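Linier Table Tops - Surface Gallery

This page collects surface notes for the light wood table tops in the Linier range, as used in the Kanaan reading rooms. Entries are short and deal with grain, color and reflection. Sizes, edge profiles and leg fittings are on the order sheet.

Each top is numbered on the underside before it leaves the shop. Number 216 is the one most visitors ask for, so its notes come first. The finish is a clear matte oil, left to cure for 22 hours between coats and rubbed down by hand. No stain is used at any stage. Tops are 22 mm thick and are stored flat, face up, with spacers at both ends.

Color is judged under the ceiling lights at 4 p.m. in November, with the blinds half closed. Samples viewed in direct sun will look paler - allow for this when matching chairs or shelving. Oil darkens the wood slightly in its first 6 months, after which the change is slow.

Top 216, surface. Pale blond with a slight pink cast. A darker wavy band dips into a shallow V, and the lines farther down run tighter and closer to parallel. Glare hides part of the grain.

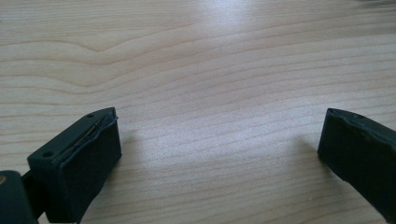
Jihad Hakim wrote in to ask whether top 166 could be oiled again without sanding, as his has gone dull along one long side. It can, provided the old coat is clean and free of wax. Use a lint-free cloth, work with the grain and wipe off the excess after 6 minutes.

Replacement oil is sold under the Watetti label in small cans.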